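Beat Hauser keeps his shop on the second floor of the old feed store in Dodanville, up a set of stairs that turns twice. There is no sign on the street door. People find him through the dry cleaner in Basden, or because their mother used him, or because somebody at church was wearing a coat that used to be longer.

He has been altering and repairing clothes for other people for most of his working life. He trained as a tailor, made suits for a while, and gave that up when the orders thinned out. These days almost everything that comes up the stairs is already worn. I went to see him on October 6, 2018, when the first cold mornings had started to bring the coats in.

"Fall is linings," he said. "People take the coat out of the closet and put an arm in, and the arm goes between the lining and the sleeve. Then they call me."

A lining usually goes first at the armhole and then at the hem. Hauser will patch one if the rest of the cloth is sound, but he tests it before he promises anything. He pulls it gently between his thumbs in three or four places. If it gives in a place that wasn't torn, he quotes for a full replacement.

"I tell them the price before I take the coat," he said. "Sometimes it is more than they paid for the coat. Then they think about it. I don't push. A man brought in his father's overcoat last winter and the price was silly, and he said yes before I had finished the sentence."

His cheapest job is a button, which costs nothing if you bought the coat repair from him and a dollar if you didn't. A plain pants hem is 10 dollars. A full lining in a long coat starts at 105 and goes up with the cloth. He wrote the prices on a card by the cutting table and has changed them twice.

I asked what people get wrong.

"They wash things to get them clean for me," he said. "It's polite, but they wash the wool. Please brush it and bring it to me dirty." 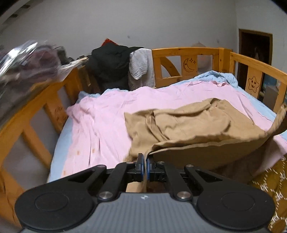
Brushing is the one thing he would like every customer to learn. He does it at the end of each day with his own jacket, collar first, then shoulders, then down the front, always in the direction the cloth lies. Most of the dirt in a coat is dust, he says, and dust works like sand at the folds. He doesn't own a special stand for it. A big tan piece spread across a bed can be brushed perfectly well where it lies, and a child's wooden bed will do if that is the one that's free. You turn it over, do the other side, and hang it up before you forget about it.

He has opinions about hangers too. Wire ones go back to the cleaner. A heavy coat wants a hanger with some width at the shoulder, and it wants room on either side. He has seen good coats ruined by being jammed in a closet with everything else the family owns.

For moths he uses cold. Sweaters go into a bag and then into the freezer for a couple of weeks. Cedar blocks he considers decoration. "They smell nice for you," he said. "The moth I have not asked."

The thread in the shop is kept in shallow drawers he bought when a dressmaker named Orbán retired. There were 400 spools in the cabinet when he got it, sorted by color in an order he has never understood and has never changed. The browns are in two different drawers. He knows which one he wants without looking, so he has left them.

His main machine is a Fudine, heavy and green, and he says the company stopped making parts for it long ago. He has a second one in the back room that he takes pieces from. When I asked what happens when the second one runs out of pieces, he said he would probably be finished by then as well.

Most of the visible mending he is asked for now comes from younger customers. They want the darn to show, in red or yellow, and they bring pictures on their phones. He found this hard at first.

"I spent four years learning to make a repair disappear," he said. "Then a girl comes and says, can it be orange. I did it in brown. She was very nice about it and she asked again for orange. So I did it again in orange, and I have to say it was a good darn. You could see every stitch, so every stitch had to be right."

He has no apprentice. He had one for a year and a half, a careful worker who moved away when her husband changed jobs. He teaches a short evening class every December in Basden, where people learn to sew on a button with a shank, fix a hem, and close a seam by hand. It costs 50 dollars and the needles are included. He doesn't teach the zipper. A zipper in a lined jacket takes him most of an afternoon, and he doesn't think it is fair to let people believe otherwise.

While we talked, a woman came up for a gray skirt he had let out at the waist. She tried it on behind the curtain, came out, sat down on the chair and stood up again. Hauser looked at the back seam, asked her to sit once more, and marked a spot on the left side with chalk.

"Leave it with me," he told her. "It pulls a little."

She said she couldn't feel anything. He said he could see it, and wrote her name on a ticket.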